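I have been putting off sorting my stationery since April, and I only have myself to blame for what I found when I finally tipped the craft drawer out on the kitchen floor. So many dried-up pens! Three half-used glue sticks without lids, a ruler snapped in two, and a library card for Grurosbridge that I swore blind I'd handed back. I made a cup of tea and sat looking at it all for a good while before I touched anything.

What got me going again was trays. Clear ones, side by side on the table, a tray for each sort of thing, and suddenly I could see what I was doing.

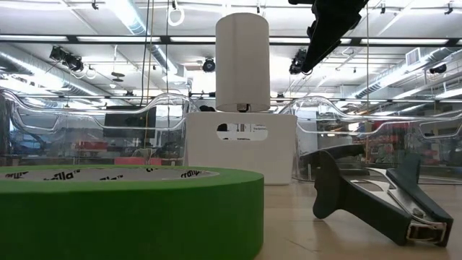
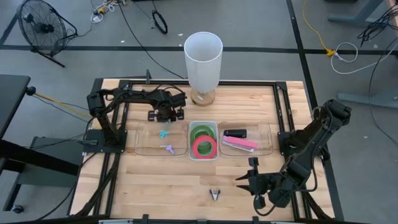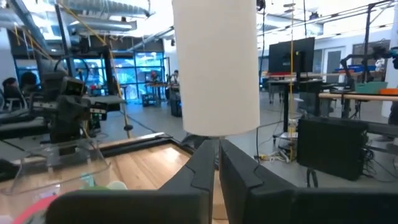

I used to be a lidded box person. My friend Nneka Olaniyan gave me a stack of lovely ones from Geerts when I moved to Tusbridge, with little brass label holders on the front, and I wrote the labels out in my best handwriting and felt terribly organised. Then I never opened them again. If I need tape I need it now, with one hand, while the other hand is holding down the flap of a parcel, and I am not going to lift a lid for it. So the boxes have gone up on top of the wardrobe with the Christmas ribbon in them and everything I use day to day lives in the open.

Tape first, because I have views. Brown parcel tape is for parcels and should be kept away from anything nice. Masking tape is for everything else — labelling freezer tubs, marking where the picture hook goes, holding a pattern to the window while I trace it. I like it in silly colours as it's much easier to find again, and you can fold the end under itself so you aren't picking at it with a fingernail for ten minutes. (I still forget to fold it. Every time.)

Staplers are the opposite, one is plenty. I had a big grey Federo thing for years that jammed if you so much as looked at it, and I kept it out of loyalty to my old job, and next to it I kept a carton of 1,000 staples that turned out to be the wrong size. Off they went to the charity shop. Do check your staples before you buy more, the size is usually on the end of the box in tiny print.

Clips are where I come unstuck. I have no idea why I own so many, they seem to arrive with things, and I can't throw one out as they're so useful on a bag of frozen peas. I've let myself keep the coloured ones and I've put the plain ones in an envelope for Gönül Değirmenci, who runs the sewing group and gets through them like nobody's business. She's having the pinking shears too if I can find them.

A small thing about the trays themselves: measure your drawer before you go shopping. I didn't. Mine were a finger's width too deep for the drawer to shut, so they've ended up out on the shelf by the back door, where they get dusty but I do at least use them. A wipe with a damp cloth and a drop of washing-up liquid sorts them out, then dry them with a tea towel or they go all streaky.

Next job is the wrapping paper, currently living behind the ironing board in a bin bag, and there are 9 rolls of it, all started. If anyone has a way of storing the stuff that doesn't crumple the ends, please leave me a comment, I'm desperate. I'll be tackling it once the spare room is dry enough to paint.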